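Where Does the Small Stuff Go? Sorting a Shared Table in the Student Lounge
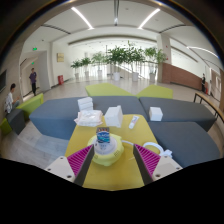 Fig. 1. The yellow table during our sorting round, with wipes, boxes, a small tube and the appliance with its white cable.

For our everyday spaces project we had to pick one spot on campus and find out why it keeps filling up. My group picked the yellow table in the Stolasico lounge, mainly because we eat lunch there and I was tired of pushing things aside to make space for a sandwich. I wrote this part of the report, so the opinions are mine, and my group can complain to me about them later.

The lounge has soft seats on the sides of the table and no shelf anywhere close. That was the first thing I wrote down. If you come in with a box and a bag and a phone, you've got two choices: the table or the seat next to you. Most people do the table first and then the seats, and then the next person has to stand. By Tuesday afternoon we had boxes on the seats too – a stack of white ones behind the table and one more off to the right all by itself.

Our plan was pretty simple. We gave ourselves 30 minutes per round and did 4 rounds in April. In every round we took the things that had landed on the table and sorted them into groups, and then we tried out a place for each group. We called the method Turnance, which started as a typing mistake in our shared notes and then just stuck. I still think it's a good name!

The groups we started with were boxes, cleaning things, tubes and bottles, and anything with a cord. Boxes sounded easy and were the worst. A plain white box tells you nothing from the outside, so we kept opening the same ones again and again to see what was in them. In the second round we finally put paper labels on them and it went so much faster. I'd label first if I did this over.

The little box with the blue front was a different problem. It kept ending up on top of the pale green appliance, and I'm pretty sure I was the one putting it there half the time (it's a nice flat round top, it practically asks for it). We made a rule that nothing gets stacked on anything with a plug. I broke the rule twice.

Cords deserve their own paragraph. A coiled white cord takes up as much table as a lunch plate, and as soon as you move it, the plug end slides off toward the seat. We tried a shoebox lid, then fabric ties, then a narrow tray from the Mockus store down the road. The tray won. The ties worked fine when we used them, but people who weren't in our group never put them back on, and I can't blame them when they're running to class.

The wipes we left out on purpose. We had them in a drawer for one round and the table got sticky, so back they went to the far corner, where you can grab one without reaching over someone's food. The pack does hang over the edge a little. I'd like a holder for it, and we sketched one called the Stiretti clip, but we only got as far as a cardboard version and it bent.

At the end of each round we asked people in the lounge where they'd look for 5 things, such as the wipes or a cord. With the labels and the tray in place they mostly pointed the right way. The small tubes stayed a mess. Everyone had a different idea about them – with the wipes, in a cup, in somebody's bag – and we never settled it.

What we'd still like to try is a low shelf behind the seats for the boxes. We measured the gap and asked the lounge office, and they want a drawing with dimensions before they'll say yes or no. The drawing is in the appendix with our sorting sheets.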